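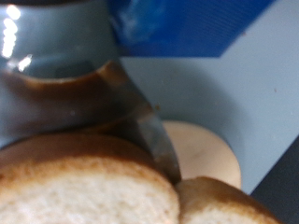
Does a plea agreement lock the judge into the sentence written in it?

Only if it is a Rule 11(c)(1)(C) agreement and the judge accepts it. Under (c)(1)(B) the government's recommendation does not bind the court.

vesolby_clerk
To add to that: read the paragraph that cites the subsection before anything else. Clients read the number of months and skip the letter. Under (B), if the judge goes higher than the recommendation, you don't get to withdraw the plea on that ground.

Eyvindur Hallgrímsson
Mine cites (B). The charge is one count of wire fraud, and the agreement estimates an offense level of 11. Counsel says our judge "usually follows" the recommendation. Is that worth anything?

docket_11
Worth something as a prediction, nothing as a right. The offense level in the agreement is an estimate too. Probation runs its own calculation in the presentence report, and a different loss amount moves the level.

marginal_note
I'd put it more strongly. I would not sign a (B) agreement without asking for (C) first. The worst the prosecutor can do is say no.

docket_11
Disagree. Some judges reject (C) agreements as a matter of habit, and then you are back at the start with a prosecutor who has other cases to work on. Counsel who knows the courtroom should make that call.

marginal_note
If the judge rejects a (C) agreement, the defendant gets the chance to withdraw. That protection is the point of the subsection.

docket_11
Agreed on the rule. My point was about what offer is still open afterward – often a worse one. 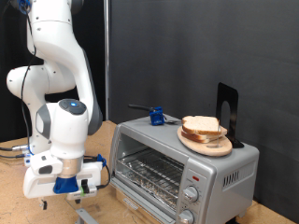
Can a defendant withdraw a guilty plea after the court has accepted it but before sentencing?

The defendant has to show a fair and just reason, unless the court has rejected a (C) agreement, or an (A) agreement on charges. A change of heart is usually not enough.

Eyvindur Hallgrímsson
That helps. Second problem: page 40 has an appeal waiver. It covers "any sentence within or below the guideline range as determined by the court." Is that standard wording?

vesolby_clerk
Common enough. Note "as determined by the court." If the court finds a higher range than your estimate and sentences inside it, the waiver probably still applies. Ask for wording tied to the level in the agreement.

marginal_note
Also ask for a carve-out for ineffective assistance. Many districts include it already, but check.

docket_11
And check the restitution paragraph. It may reach conduct outside the count of conviction if you agree to that in writing.

Eyvindur Hallgrímsson
It does. I'll raise all three with counsel before the change of plea hearing in February.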